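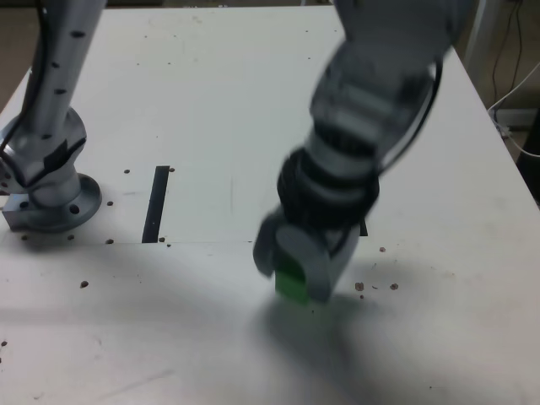
Bloque verde y tablero blanco. Se distinguen la junta entre paneles, la ranura negra a la izquierda y varias partículas marrones repartidas por la superficie.

Superficies de trabajo: tablero blanco, sala Caron
Galería y notas de Maarja Rebane
Brerkham, 4 de junio de 2025

Introducción

La galería reúne material sobre superficies de trabajo claras: planos, juntas, aberturas, piezas pequeñas y restos. Esta página corresponde al tablero blanco de la sala Caron, en el edificio Hanosar de Brerkham. La altura de trabajo es de unos 900 mm. Los textos siguen el mismo orden que en las demás páginas de la serie: superficie, junta, aberturas, pieza, sombra, partículas y mantenimiento. Las notas de mantenimiento proceden del cuaderno de la sala y se han transcrito con pequeñas correcciones de redacción.

Superficie

Color blanco uniforme. Un tablero de este tono facilita la localización de piezas de color y hace visible casi cualquier resto oscuro. También obliga a controlar la exposición: si se mide sobre el blanco sin compensar, el tablero queda gris; si se compensa en exceso, desaparecen las juntas y los detalles de bajo contraste.

Para la serie se ha preferido una exposición algo contenida. El balance de blancos se ajusta con carta neutra colocada sobre el propio tablero y se bloquea antes de empezar. No se corrige después pieza por pieza, ya que el verde y el azul del juego se desplazan con facilidad y dejan de ser comparables entre páginas.

Junta entre paneles

Línea horizontal tenue que atraviesa la superficie y separa dos paneles. A distancia normal de trabajo se lee como un trazo fino. Con luz frontal casi se pierde; con luz lateral baja gana definición.

La comprobación de nivel se hace con regla metálica apoyada a ambos lados de la junta y se repite en 4 puntos. Se anota el punto en que la regla bascula, si lo hay, y no se promedian las lecturas. Un escalón pequeño no impide trabajar, pero una pieza de base plana puede quedar inclinada si apoya a la vez en los dos paneles. Conviene dejar las piezas enteras a un lado o a otro.

La junta se limpia en sentido longitudinal. El paño pasado en perpendicular empuja la suciedad hacia dentro.

Ranura

Abertura estrecha, negra, situada a la izquierda del centro, que llega hasta la junta. Es la referencia más cómoda para orientar las fotografías del tablero: contraste máximo, bordes rectos y posición fija. En la parte posterior aparece otra franja negra, mucho menor y visible solo en parte.

Las piezas del juego no deben almacenarse al lado de la ranura. Para las de menor tamaño se usa bandeja con reborde. La ranura se revisa con linterna al terminar cada jornada.

Bloque verde

Pieza pequeña, de verde vivo, sujeta cerca de la superficie. El color se separa sin dificultad del blanco del fondo y de los grises del entorno. De los colores del juego, el verde es el que mejor se conserva en pantallas sin calibrar. El amarillo pierde los bordes sobre blanco y el rojo tiende a saturarse.

Ficha de manejo del juego de bloques:

Almacenamiento: caja cerrada, una capa, sin apilar.
Limpieza: paño de microfibra ligeramente humedecido; secado inmediato.
Revisión: aristas y esquinas, con el dedo y con lupa.
Retirada: cualquier pieza con rebaba o esquina redondeada pasa a la caja de ensayos.
Registro: fecha de revisión e iniciales en la tapa.

Las piezas retiradas no se devuelven al juego aunque se lijen. El lijado altera la medida y deja un acabado distinto, apreciable en las fotografías de detalle.

Sombra

Gris, de borde suave, extendida por la superficie hacia abajo y hacia la derecha del bloque. Una sombra de este tipo aporta información de volumen sin tapar el detalle del tablero. Para medir sobre fotografía es preferible tomar como referencia la arista de la pieza y descartar el borde de la sombra, que varía con la posición de la luz y con la altura del objeto.

En las páginas de la sala Caron no se eliminan sombras en el tratamiento posterior. Se admite recorte, enderezado y corrección de perspectiva. La corrección de perspectiva se toma de la junta y de los lados largos de la ranura.

Partículas

Motas marrones pequeñas, dispersas. Por su aspecto podrían ser migas u otro residuo menudo; la fotografía no permite precisar más. En un tablero oscuro pasarían inadvertidas. Sobre blanco se ven incluso en miniatura, y en la versión reducida de la galería pueden confundirse con defectos del sensor. La diferencia se aprecia al ampliar: las motas del tablero cambian de posición de una toma a otra y las del sensor se repiten en las mismas coordenadas.

Las partículas no se retocan. El criterio se aplica a toda la serie y se extiende a marcas de paño, huellas y restos de cinta adhesiva.

Mantenimiento del tablero

Retirada de polvo en seco, con brocha ancha de pelo suave y recogedor plano. Se trabaja desde la junta hacia los bordes, primero un panel y después el otro. El aire comprimido no se utiliza en la sala.

Limpieza húmeda con agua y jabón neutro, paño bien escurrido. Segunda pasada solo con agua. Secado con paño limpio, sin esperar a la evaporación: las gotas dejan cerco y el cerco se ve en luz rasante.

Marcas de lápiz: goma blanca, sin presionar.
Restos de adhesivo: rasqueta de plástico y, si persisten, paño templado durante unos minutos.
Rotulador: probar primero en una esquina con el producto elegido y apuntar el resultado.
Estropajo, polvo abrasivo y cuchilla metálica: excluidos.

La revisión general se hace en diciembre. Incluye nivelado, repaso de la junta, inspección de aberturas y fotografía completa de la superficie con luz lateral. La comparación con el año anterior se realiza a tamaño real, en pantalla, alternando las dos tomas con la misma orientación.

Notas de edición

El álbum completo de la sala contiene 49 fotografías. En esta página se publica la toma general del bloque verde. Los nombres de archivo siguen el esquema sala, superficie, pieza y número de orden.

Las descripciones emplean izquierda y derecha según el punto de vista del observador. «Fondo» designa la parte del tablero más alejada y «frente» la más próxima. En páginas antiguas de la serie se usaba norte y sur, por la orientación del edificio; esos textos están pendientes de revisión.

Otras páginas de la serie

Hanorano, banco largo. Superficie gris clara, juntas transversales y marcas de apriete.
Hanorano, mesa auxiliar. Canto redondeado, huellas de cinta y desgaste en las esquinas.
Caron, bandejas. Juego completo, con y sin tapa, y ensayo de fondos.
Caron, estantería baja. Cajas de bloques, etiquetas y orden de almacenamiento.

Condiciones de uso

Reproducción permitida en material docente, con mención de la autora y de la sala. Para copias en alta resolución, indicar el título de la página y el tamaño final de impresión. Las solicitudes se atienden por orden de llegada en la oficina de Brerkham.

Textos y selección: Maarja Rebane.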